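Jurnau House Shared Kitchen
Minutes of the October members' meeting

Opened 7:15 p.m. in the dining room. Good turnout, and thank you to everyone who brought chairs down. Last month's minutes were read and accepted with one correction: the dishwasher repair was paid from the kitchen fund, not the garden fund.

1. Harvest supper
What a night! We served 35 people, the soup ran out before the bread did, and several guests have already asked when the next one is. Donations came to 400 dollars after costs. Agreed to put all of it toward the kitchen. The big stockpot borrowed from Badell still needs to go back, and the lid is on the shelf by the back door.

2. New plates
The old china is down to a mixed stack with chips in most of it, and the members who wash up on supper nights would love something lighter. Three kinds were passed around. The teal plastic plate from Chaiyaporn was the clear favorite – people liked the color, the wide rim and the way the middle is recessed, so a cut-up pear doesn't slide off into your lap. One member preferred plain white and asked for that to be noted. Another wondered if plastic would scratch, and we'll look at that again in spring.
Voted to buy the teal. Carried, 3 against.
Action: order placed before the end of the month. Old plates in good shape go to the Jakberg swap table.

3. Fruit on the tables
The orchard share has been wonderful this year and there are still apples in the cellar. Idea from the floor: set out a piece of fruit on a plate at each place for the afternoon group, so nobody has to get up and hunt for the bowl. Lots of support for this. Red ones first, as they bruise sooner. Anything soft goes in the sauce pot.
Action: trial at the next afternoon group, 15 places.

The teal plate on the wood table, and with a red apple:

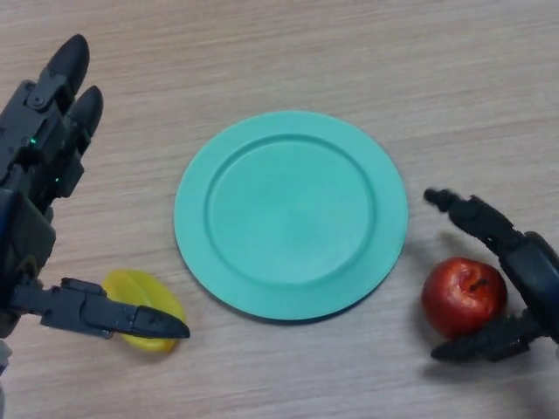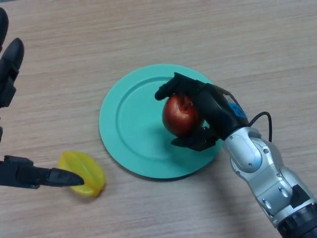

4. Table care
The tables are due for another coat of oil before the holidays. We have enough left in the can for the long one and will need more for the rest. Please use the cork mats under hot dishes – there is a full drawer of them next to the stove!

5. Other business
The pantry key has been found. Labels for the spice jars are still wanted, and neat handwriting would be very welcome. Request for a second dish rack put off to next time.

Closed 8:35 p.m., followed by apple cake.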